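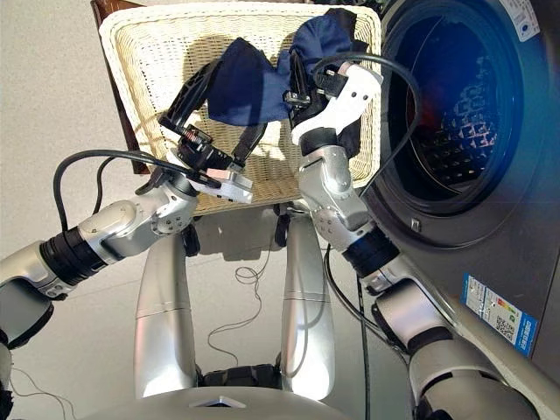
A wicker basket in front of a front-loading washing machine.

Private members' clubs should publish their ratio of members to seats. Most already have the figure, or could produce it in an afternoon from the fire certificate and the billing system. Very few share it with the people paying dues, and I think that is a failing of the sector.

Take a club with 3000 paying members and 82 seats in its work lounge. Whether this is crowded depends on attendance. If one member in 20 wants a desk on a given morning, 150 people are competing for 82 seats, and the lounge is full before ten. If one in 50 does, there is room all day. A prospective member touring the house at four in the afternoon learns nothing about either case.

The usual objection from operators is that a raw ratio misleads. Rohani Rondonuwu, who ran admissions at Brevonora for several years, has argued that a club with many overseas members will look worse on paper than it feels in use. She is right about the arithmetic. The remedy is to publish a second number, the share of members who visited in the past month, next to the first. Door systems log this already.

A related problem is the reciprocal agreement. When Plaltby opened its doors to members of Sollham last November, both clubs announced it as an added benefit. For a Sollham member who travels, it was one. For a Plaltby member who lives nearby and uses the library daily, it was an increase in the number of people entitled to sit there, with no change in dues and no added chairs. Neither announcement gave a cap on visits. I would make a cap a condition of any such agreement: a fixed number of reciprocal guests per house per day, posted at the desk.

Bedrooms are handled better, and the reason is mechanical. A room can be booked once per night, so scarcity shows up in the calendar. Lounge seats have no calendar. Some clubs have tried desk booking, which shifts the shortage from the room to the app and produces no-shows. Kwok released unclaimed desks after 20 minutes, and that seems a sensible rule, although it needs staff to enforce it at busy times.

Pricing would also work, in principle. An off-peak membership, valid after three in the afternoon, sells capacity that would otherwise sit idle. It only helps the full members if the number of full memberships is held down at the same time. In practice the off-peak tier is often added on top.

I would ask for three lines in the annual letter to members: total membership, seats by room, and monthly active visitors.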